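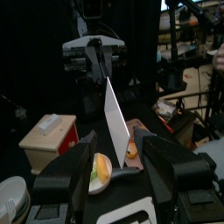 Punddale Tenants' Association
Minutes of the August meeting

Held in the ground floor meeting room, 6:30 p.m. Mwajuma Obura in the chair. 43 households represented. Apologies received from the Cabral Court stairwell reps.

1. Minutes of the last meeting
Accepted with one correction: the bike rack quote was for the rear yard, not the front.

2. Laundry room
Two of the dryers on the Senell Street side are still out of order. The management company was told in writing and has given no repair date. Agreed to write again and ask for a rent credit if there is no answer before the next meeting. The posted hours stay as they are, 7 a.m. to 10 p.m.

3. Water shutoffs
Residents on the upper floors reported shutoffs without notice. The office says notices were taped to the front doors - several people had seen none. Agreed to ask for a slip under each door and a text message the evening before. All 134 apartments should get both.

4. Parking
The Bikari lot will be repaved. Cars have to be out by 8 a.m. on the first day of work. Overnight street parking is allowed on the north side only while the lot is closed. A request for a temporary loading space near the side entrance was supported.

5. Storage cages
The office wants to raise the monthly charge by $2. Discussion was long. Some felt the amount was small, others that the cages have had no new locks in years and the lighting is poor.
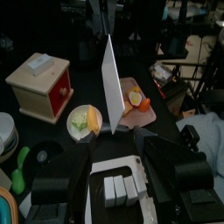
Mwajuma Obura said she would accept the increase only if the locks were replaced first, and asked that this be put to the office in those words. Agreed on a show of hands.

6. Other business
The recycling bins by the side entrance are being filled with household trash. A new sign will go up. The hallway light outside 2C was reported again.

Meeting closed 8:10 p.m. Next meeting same room, same time.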